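Sunday, late afternoon

Third go at the descaler comparison. Still not convinced there is a comparison to make.

Proltel claims its powder clears a kettle in one soak. Wostwood says the same about its liquid, at nearly double the price. Both labels talk about "deep action," and I'd like to know what shallow action would look like. The Mak tablets promise less, which makes me trust them slightly more, for no good reason.

Setup same as last time. Scale chipped from the old boiler plate, dried overnight, weighed on the small balance. 100 ml of tap water per beaker, dose as printed on each pack. One beaker with plain white vinegar and one with water only. Left for 40 minutes, then filtered, dried, weighed again.

The water-only beaker lost weight too. Not much, but enough to make me doubt everything else on the bench. Either the chips weren't dry at the start or I'm losing crumbs in the filter paper. I suspect the crumbs. Anyone reusing last week's numbers, please don't — I didn't weigh the papers that time.

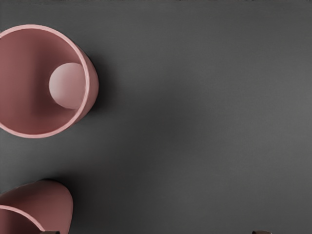
Two pink cups, rendered, seen from above.

Proltel and vinegar came out so close that I wouldn't put money on either. Wostwood was ahead in run one and behind in run two, with nothing changed that I know of. Mak fizzed nicely and then sat there. Fizz is what sells tablets, I think. The residue looked the same as before to my eye, and the weight more or less agreed.

Temperature is the other problem. Bench read 28 C when I started and 32 C by the end, with the sun on the window side. The Wostwood beakers were on the window side in run one. So there goes my one interesting result, probably.

Kata forum post that started all this says citric acid beats everything "by miles." No weights given, no temperature, one before-and-after of a shower head. I'll include plain citric next time anyway, same dose as the Proltel, as I suspect that's most of what is in the packet.

To do: dry chips longer, weigh papers, swap beaker positions between runs, blind down. Order more filter paper — the cheap ones shed.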